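From: Brelosstead Swap List
Subject: Re: [swap-list] The odds and ends bin, what do we DO with it

Oh boy, I was so glad to see this subject line come through, I've been meaning to bring up the bin since October and kept chickening out! Quoting the part I'm answering and snipping the rest (the bit about the parking I have no opinion on).

> I went through the odds and ends again last night and I'm about ready
> to give up on the whole idea. It's all single pieces. One block, one
> toy vegetable, one scraper, a sprayer. Who comes to a swap for
> one toy vegetable? The Zallness group quit taking loose stuff
> altogether and only do boxed sets now and their tables look great.
> I vote we do the same, and anything that doesn't belong to a set goes
> out with the trash. If anybody feels strongly about it, speak up
> before the next swap, otherwise I'll take silence as a yes.

OK so I feel strongly about it. Speaking up!

First, I get it, I really do. I've sorted that stuff too, and by the second hour you're holding half a clothespin and wondering what happened to your life. And yes, the Zallness tables look great. I went over there in the spring and it was like a gift shop. But I also came home with nothing, and I never come home from ours with nothing (ask my closet).

Who comes for one toy vegetable? Me, for starters. When my youngest had the play kitchen, the carrot was the piece that went missing. Everything else stuck around for years, the peas, the weird little fish, but the carrot vanished the first week and we heard about it every single dinner. I would have paid real money for a carrot. I finally got one out of the odds and ends at the Pinham swap for a quarter and you'd have thought I brought home a pony.

Same with building bricks. A single brick is junk if you're thinking of it as a set, sure. But kids pick them out of the loose stuff one at a time and put them in their pockets, and I think that's the best part of the whole morning for them. I'd rather we let them have those free and quit fussing with the price stickers. Last swap we put out 100 stickers and I swear 40 of them ended up on the floor or on somebody's sleeve.

The scrapers I'd split off, though. You're right that they don't belong with toys, and not everybody wants their three-year-old reaching past one to get at a block. I'd move anything with a blade to the tools table, the grown-up side, up out of reach. I have a wood-handled one I got that way years ago and I use it for everything, stickers on jars, paint on the window glass, whatever that stuff is that grows on the back step. If it has a hole in the handle, hang it up! People buy things that are hanging.

Spray bottles, I'd say empty ones only, and rinsed. If there's anything in one and it isn't labeled, I don't want to guess and neither do you. Let's put that on the drop-off sheet. Plant people will take every sprayer we can give them.

So here's my counter-offer, which I've been turning over while doing dishes:

Toys and blocks stay loose in one bin, a quarter each, bricks free to kids. Blades and tools go on the tools table. Bottles go with the garden things. Whatever is left at closing goes in a grab bag for a dollar, and whatever is left after THAT, fine, you can throw it out and I'll hold the lid for you.

One more thing on the bin itself. I like the kind with the sloped sides much better than the deep square totes. Things slide down toward the middle and folks can see what's in there without digging up to the elbow. In the deep ones all the good stuff ends up at the bottom, and then we get the diggers who take every last thing out and leave it on the table for us. It doesn't have to be full either. A few things spread out where you can see them sell a lot better than a heap.

I can take a shift on the odds and ends if that's what the vote comes down to. I'd need somebody else on the door, and I have to be gone by 1 because Mushi has her shot at the vet and she is NOT a cat you can be late with.

Also, does anyone still have the long folding table with the bad leg? I had a new leg for it and now I have a new leg and no table.

Picture's at the bottom, hope it comes through for the folks on digest. Last time it only worked for 13 of you.
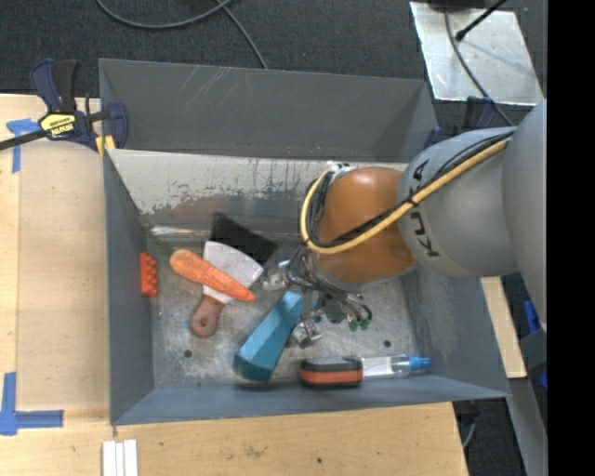 Loose odds and ends in a slope-sided bin: carrot, brick, light-blue block, scraper, little spray bottle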